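Aprendizaje por imitación con dos brazos
Notas de la sesión 5 - El escurridor como tarea de estudio

Bienvenidos otra vez, y gracias a quienes escribisteis después de la sesión de enero con tantas dudas sobre el preprocesado. Hoy dejamos un rato las ecuaciones y miramos de cerca los datos, que es donde a mí, lo confieso, más me gusta perder la tarde. La tarea de Mimwood consiste en manejar cuencos en un escurridor de dos pisos, y parece modesta hasta que uno piensa en los bordes: finos, curvos, a menudo tapados por el cuenco de al lado. La cámara de muñeca nos ayuda justo ahí, en los últimos centímetros antes del agarre.
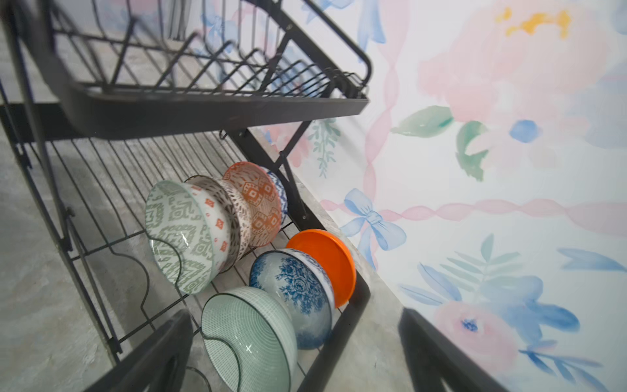
Figura 1. Vista desde la muñeca: cuencos de canto en el piso inferior del escurridor.

El conjunto tiene 500 demostraciones teleoperadas, de las que usamos 356 para entrenar. La política, que llamamos Gramau, recibe las vistas de muñeca y la vista fija, y predice un bloque de acciones para los dos brazos a la vez. Insisto en lo de «a la vez» - en la primera versión entrenábamos una red por brazo, y coordinar una pieza entre dos pinzas era un pequeño suplicio. Con una sola red, cada brazo cuenta con lo que va a hacer el otro, y el ajuste fino del cuenco mejora mucho.
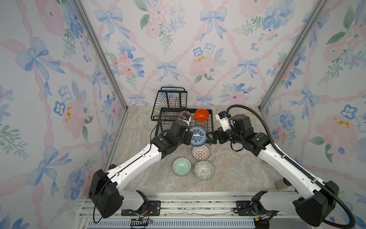 Liya Tefera preguntó si no bastaría con alargar el bloque de acciones para conseguir esa misma coordinación, sin tener que juntar las dos redes. Es una pregunta estupenda y le dedicamos un buen rato. Alargar el bloque suaviza el movimiento, sí, pero cada red sigue planificando por su cuenta, y si un brazo se retrasa el otro tarda en enterarse. Probadlo vosotros en la práctica 2, que para eso está.

Queda el asunto de las oclusiones. Cuando una pinza entra en el escurridor, la vista fija pierde parte de lo que importa, y conviene que la red aprenda a fiarse más de la muñeca en ese tramo.

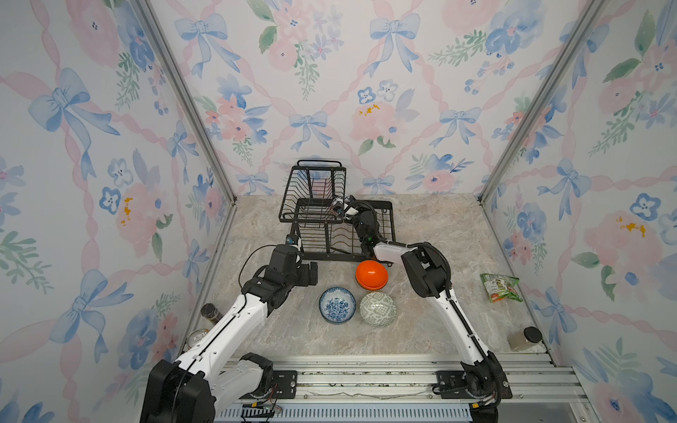
Para lograrlo enmascaramos al azar una de las cámaras durante el entrenamiento, un truco sencillo que tomamos del módulo Greltimby y que cuesta muy poco añadir. Id con cuidado con la proporción: si se enmascara demasiado, la política se vuelve tímida y se queda dudando junto al borde.

Para el 4 de abril, traed la práctica 2 con las curvas de validación y un párrafo sobre un fallo que os haya parecido interesante. No hace falta que sea largo, de verdad.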